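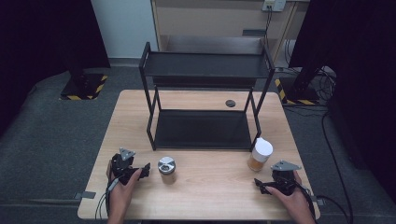

FOR IMMEDIATE RELEASE

Ciston Pictures Announces Open Casting for the Feature Film "Viria"

Skidimville, 2023-01-20

Ciston Pictures is pleased to inform the press and the public that the preparation of its new feature film, "Viria," has entered the casting stage. The company is looking for 20 performers for speaking roles and for 300 extras. The open casting will take place in Skidimville, the same town where the greatest part of the film will be shot. Shooting is planned to begin in June.

"Viria" is a drama about a provincial theater during its last season. The title is the name of a play which the old company of the theater has performed for many years, and which must now be performed one more time with a new leading actress. The film follows the weeks of rehearsal, from the first reading at the table until the evening of the performance. The audience of the film will see only short parts of the play itself.

"I did not want to make a film about a famous person of the stage," said the director. "I worked in such theaters when I was young. The actors played in the evening, and in the morning they repaired the chairs. I remember very well how they spoke to each other, and I tried to write it in the same way."

The screenplay was written during two years and has passed through five versions. The last version is shorter than the others. Two scenes which took place abroad were removed, and the role of the prompter became one of the four principal roles. This role is for an actress of 60 years or older, and it is still open.

The leading role, the young actress who comes to the company from outside, is also open. The producers have decided to look for a performer who does not yet have a principal film role in her biography. Experience on the stage is welcome, also in amateur or student theater. Candidates should be able to learn a text of three pages in one evening, as the casting on the second day will be done with new material.

Performers who wish to be considered for the speaking roles should send a short letter, two recent photographs and a recording of a monologue of not more than three minutes. The monologue may be in any language. Please do not send material from "Viria" or imitations of its scenes, even if you have read the announcement of the story in the newspapers. Extras do not have to send a recording. For them it is enough to come to the Hirose Theater in Skidimville on the day of the open casting and to fill in the form at the entrance.

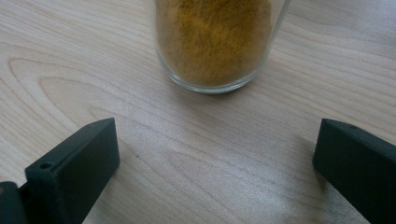

Ciston Pictures, Press and Publicity Department

The Hirose Theater is also the main location of the film. The building has 500 seats and a stage of the old type, with a prompter's box and a painted curtain. The production will use the auditorium, the dressing rooms and the stairs behind the stage. The office of the theater director will be built in a studio, where the walls can be moved for the camera.

During the shooting, the regular program of the theater will continue on weekends. Persons who have bought tickets for these performances do not need to exchange them. The entrance from the side street will be closed on shooting days, and visitors to the ticket office are asked to use the main door.

For the final scene, in which the play is performed before a full house, the company will need a public in evening dress of the 1970s. The costume department asks the inhabitants of the town who have kept clothes from that time to lend them for this scene. Every item will receive a receipt and will be cleaned before it is returned. Shoes are especially welcome, in all sizes.

"A theater public is not a background," said the costume designer. "Every person there has chosen in front of the mirror what to wear. I would like that we see this, even in the last row."

The music will be recorded after the shooting. It will be played by a small ensemble of six musicians, the same number that sits in front of the stage in the story. The premiere of the film will be held in Skidimville, and a first screening will be reserved for the extras and their families. The date will be announced when the editing is finished.

Accreditation for journalists

Journalists who wish to visit the set are kindly asked to write to the Press and Publicity Department with the name of their publication and the preferred day. Visits are possible in the second half of June. Photographs from the rehearsals will be available on request after the casting is completed. Interviews with the performers will not be given before that time.

###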